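Room Preparation Assistant (part-time)
Vachon Interiors, Standness site

Vachon Interiors furnishes and resets carpeted rooms for short-term office tenants. We are hiring one part-time assistant for the Standness site. The position is 20 hours per week at $18 per hour, starting in September. Shifts begin at 7:00 a.m.

The assistant works on floors and soft furnishings. Rooms at Standness have low-pile carpet throughout, and most arrive at handover with furniture marks, tape residue and loose items left on the floor. Each room is cleared, vacuumed, spot-treated and checked before the furniture goes back in.

Main duties:
Clear floor items and sort them into keep, return and discard bins.
Vacuum in two directions, edges first.
Raise flattened carpet pile with a hand brush.
Fold and bag loose fabric covers, dark and light colors kept apart.
Complete the room sheet and leave it at the site office.
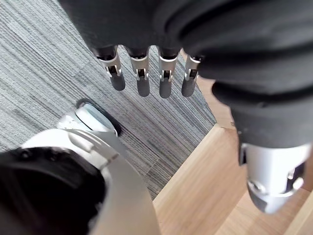

Carpet work takes up the larger part of a shift. Treatment follows the Vendirell floor schedule, a four-page document issued on the first day. The schedule sets the order of work, the drying time for each cleaner and the point at which a stain is reported instead of treated again. Applicants do not need to know it in advance.

Fabric covers are handled separately. Black covers show lint and are brushed before folding. Covers with open seams or a torn hem are tagged and set aside for repair. Tags are filled in with the room number and the type of damage.

Requirements:
Able to lift 40 pounds and to kneel for extended periods.
Able to read and follow written work instructions in English.
Own transportation to Standness. Parking is available behind the Drulix building.
Previous cleaning or moving work is useful but not required.

Training covers the first 4 shifts and is paid at the full rate. Knee pads, gloves and brushes are supplied. Closed shoes are required in all rooms.

To apply, send a one-page summary of past work and the hours you are available to the Standness site office. Applicants selected for a trial shift will be contacted by phone. The trial shift is paid.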